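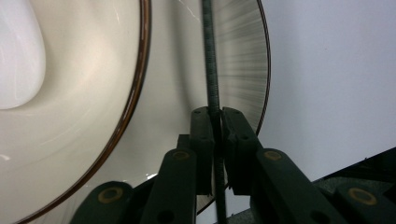
## Cream bowls w/ brown rim – chopsticks or spoon side?

**fendmont_flats** – 1/28/18
Setting the table for 6, soup first then noodles. Cream bowl on the cream plate, brown rims on both, white spoon in the bowl. Looks good to me. But where do the chopsticks go?? Mine are dark, greeny black, mottled up top. On the plate, or next to it?

**Lacerda600**
Next to it. Always. They roll off a plate.

**judit_kerekes**
Disagree, if the plate is wide enough they sit fine on the rim. I do it at home all the time. Spoon in the bowl is what bugs me – take it out before you pour, you'll splash everbody.

**fendmont_flats**
lol ok spoon comes out. It's a white one btw, not part of the set. Does that look off with cream?

**cleltix**
Little bit. White makes cream look yellow. I'd go all cream or all white.

**Lacerda600**
Nah. Leave it. Soup covers it anyway

**judit_kerekes**
With Lacerda on that one. Also are the sticks lacquered? Mine from Ginero went dull after 2 runs in the dishwasher, hand wash only now.

**fendmont_flats**
No idea, came with teh apartment. Will hand wash. Going next to the plate, tips left.

**cleltix**
Tips left, yes. Still say swap the spoons.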